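4.3 Failure analysis: grains in the gripper

The most interesting result of the whole study came from a fault we had not planned for. Over the full set of 1,489 table-clearing episodes, the largest single group of aborted runs, 115 in all, traced back to the same small cause: grains of rice getting into the finger joint of the right arm. We had expected trouble from slippery cups and thin plates, and had spent much of April tuning the grasp planner for them. The rice was in the task mostly to give the arms something loose to deal with. It ended up teaching us more than any of the dishes did!

The fault first showed up as a wrong belief about grip width. When the fingers close on nothing, the controller should read a gap of zero and try again. With a grain lodged behind the finger, the fingers stop a little short, the motor current rises, and the controller decides that it is holding something. The arm then carries out the rest of its plan with great confidence, moving an object that does not exist to a place where it carefully lets it go. Graziella Longo spotted the pattern while replaying logs from a batch we had already marked as "operator error," and we owe two operators an apology for that label.

Once we knew what to look for, the chain of events was easy to follow. A scooping move enters the rice at a shallow angle, the fingers close, and a few grains ride up toward the joint. Most fall out during the lift. The ones that stay are pushed inward by the next closing motion, so the chance of a jam grows with each scoop and does not reset between episodes. This explains a puzzle from our early plots, in which failures came in clusters near the end of a session and then vanished after the arms were wiped down for the next one.
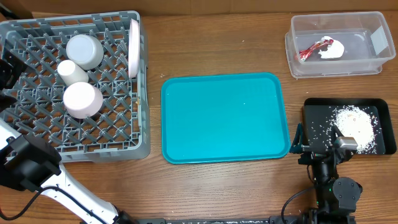

Spilled grains matter too, in a way that our scoring missed completely. The success measure in Section 3 counts an episode as complete when every object has reached its goal region, and it says nothing about what is left on the table. A grain on the work surface is harmless to the score, but it can still end up under a fingertip during a later pick. Povilas Jõgi went back through the jams and found that seven of them happened in episodes with no scooping at all. The planner cannot avoid loose grains because they are smaller than the smallest object in its map (Heltitz, our perception module, drops anything below a fixed size as noise, which seemed very sensible when we wrote it).

There is a safety side to this. When the controller believes it is holding an object, it raises the force limit so that the object is not dropped during transport. A jammed gripper therefore moves with the higher limit while its fingers are empty. In 2 of the 115 runs the arm pressed down on a surface harder than it should have before the collision stop took over. No one was hurt and nothing broke, and the stop worked as designed both times. Still, a limit meant to protect a cup should never be switched on by a grain of rice, and we treat these runs as the most serious in the data set.

We tested a simple fix. Before each transport, the gripper opens by a very small amount and closes again while the controller watches the current. A real object gives a smooth rise as the fingers meet it; a trapped grain gives a short, uneven spike that is surprisingly easy to tell apart. We call this check Arham. It adds a short pause to every pick, and we were delighted by how well it did on recorded data, where it flagged all but seven of the known jams. The live trials are less tidy. Grains that had been crushed to powder gave a signal close to that of a soft object, and the check let several of them through. Hiu-tung Tai has suggested a soft sleeve over the finger joint, which might make the whole question go away, though sleeves wear out and we have not yet run one long enough to say how quickly.

Figure 4. The two-arm workspace used in the clearing task, with dish rack, trays and loose rice.

All jam labels were checked by a second reader, Fatemeh Mirzaei, who did not know which episodes had been flagged by Arham. Where the two readings differed, we kept the stricter one. The label file was frozen on 21/05/2022, and later episodes are left out of this analysis.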